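4. When a Savings Reminder Arrives

4.1 Why timing gets its own section

Most of the work on savings reminders is about what the message says. Should it name a goal? Should it mention a loss, or a neighbor who saves more? These are good questions, and we learned a great deal from the papers that asked them. But when we began reading the free-text replies to our own messages, we kept running into a different subject. People told us where they were. They were in the car, at the register, bathing a child, halfway down a ladder. A large share of the replies that said "later" said so for a reason that had nothing to do with money, and we found this exciting, as the sending hour is the one feature of a reminder that any small lender can change for free.

This section takes up that thread. Section 3 covered the wording of the messages and the size of the transfers. Here we hold the wording fixed and look only at the hour at which the message was sent, what the member was doing when it landed, and whether a transfer was made before midnight.

4.2 Setting and sample

The study ran in Nidcombe, a town with one large hospital, two packing plants and a long main street of small shops. Wages there are mostly paid every two weeks, but a good number of households put together income from shift work, seasonal work and odd jobs, so that the money comes in at uneven times. We recruited 1,585 adults who held a basic checking account and had opened a rainy-day pocket inside it. The pocket is a plain sub-account: no fee, no lock, no prize drawing. Members move money in and out with a tap in the Eteo app or by answering a text message with a dollar amount.

We left out anyone who had already set up an automatic transfer. This was a hard choice. Automatic transfers are wonderful when they work, and many of our members would be well served by one. But the households we care about most are those that turn the feature off after one overdraft and never go back to it, and for them the reminder is what remains. Several members told us that they liked deciding each time. One described checking the balance, then the fridge, then the calendar, in that order, before sending anything at all.

The message was the same in every arm: "Your rainy-day pocket is open. Reply with an amount to move, or 0 to skip." Members were assigned at random to one of four sending windows – early morning, midday, late afternoon or evening – and stayed in that window from the start of July until the end of the study. No one could be moved on request, although anyone could stop the messages by replying STOP.

4.3 Learning what people were doing

The sending hour on its own is a weak stand-in for attention. A nurse coming off a night shift and a retired bus driver may both get a text at seven in the morning, and they are in very different places in their day. So we added a second question. After each reply, and also after a period of silence, members received one more short text asking what they had been up to when the reminder came in. They could answer in their own words or skip it.

We collected 2,750 usable answers. Bo-ram Lim and Azlan Purba sorted them separately, without seeing the sending window or the amount moved, into five groups: paid work, travel, care of others, household chores, and rest. Where the two coders disagreed they met and talked the answer through. Most of the trouble came from mixed answers such as "feeding the baby and on hold with the insurance," which were placed by whichever activity the member named first. That rule is crude, and we would be glad to see someone come up with a better one.

The household chores group turned out to be much more interesting than we expected. We had gone in thinking of chores as idle time for the mind, the sort of moment in which a person might welcome a small nudge. What members stressed in the follow-up interviews was their hands. Standing over a sink, with a gripper in each hand and one of them in a pot, a person may have all the thinking time in the world and still be unable to pick up a phone (Figure 2). The thought "I should move a little over" comes, and it can be gone again by the time the phone is in reach.

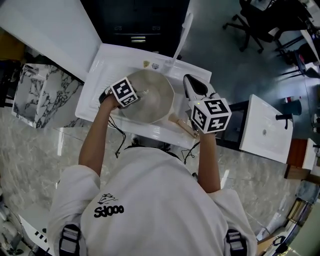 We therefore split "not acting" into two parts. The first is refusal, where the member reads the message, weighs it and decides to keep the money in checking. The second is drift, where the member means to act and does not come back to it. A standard log of opens and replies cannot tell these apart. Our second question can, at least in part, as we also asked whether the member had wanted to reply at the time. We counted a message as drift only when the member said yes to this and no transfer followed that day.

4.4 What the windows showed

Early morning had the fewest replies of any window, but the replies that came were firm. Members who answered before work tended to send an amount they had already settled on, often the same one again and again. Refusal was common here too. Several people explained that the morning was when they looked at what had cleared overnight, and a plain "0" was the honest outcome of that check. We see this as a success. A reminder that helps someone decide against a risky transfer has done its job.

Midday replies were the quickest and the smallest. People on a lunch break have the phone in hand and a few free minutes, and a transfer fits neatly into them. The amounts were modest, though, and a fair number were reversed before payday. In interviews members spoke of "tidying up" the balance at lunch and then finding that they needed the money for gas on the way home.

Late afternoon was the worst window for drift, by a clear margin. It gathered nearly everything that pulls attention away: the commute, school pickup, the grocery store, the start of dinner. Members in this arm reported wanting to reply just as often as members in the other arms. They simply lost the thread. We had half expected to find a drop in the wish to save at the end of a tiring day, and it is lovely to be able to say that we did not.

Evening did best on the measure we care about most, which is money still in the pocket at the end of the month. Replies were slower than at midday, sometimes by hours, yet members came back to the message once the house was quiet. Among evening members whose pocket had been empty at the start, the median balance at the close of the study was 80 dollars. That will not replace a transmission. It will cover a copay, a tow across town or the gap left by a missed shift, and these were the shocks our members named most often.

4.5 The interviews

We spoke at length with 54 members, drawn from all four windows and chosen so that heavy, light and lapsed savers were all present. The talks took place by phone or at the Fommont branch office, whichever the member preferred. Three points came up so often that we want to report them here, even though they sit outside our original plan.

First, members treated an unanswered message as a used-up message. Once it had slid down the screen beneath others, scrolling back to it felt odd, as if the offer had closed. In fact a reply was accepted at any hour. A line saying so might be the cheapest fix in this whole paper.

Second, couples who shared an account often had one person who got the text and another who knew the week's bills. For them the right hour was the first one in which both were home and sitting down.

Third, shift workers wanted to pick their own hour, and they wanted to change it whenever the roster changed. A fixed window suits our design and suits almost none of them.

4.6 Limits

Answers about what a person was doing are self-reported, and people who drift away from a reminder may also drift away from our second question. If so, our count of drift is too low, most of all in the late afternoon. Song, the text service we used, also delayed a small number of evening messages during a storm – we dropped these, and the ordering of the four windows did not change. Finally, Nidcombe is one town with one dominant pay cycle. Places where wages arrive weekly, or in cash, may well show a different pattern, and we would love to see the same second question tried there.

The next section turns to members who chose their own hour after the main study had closed.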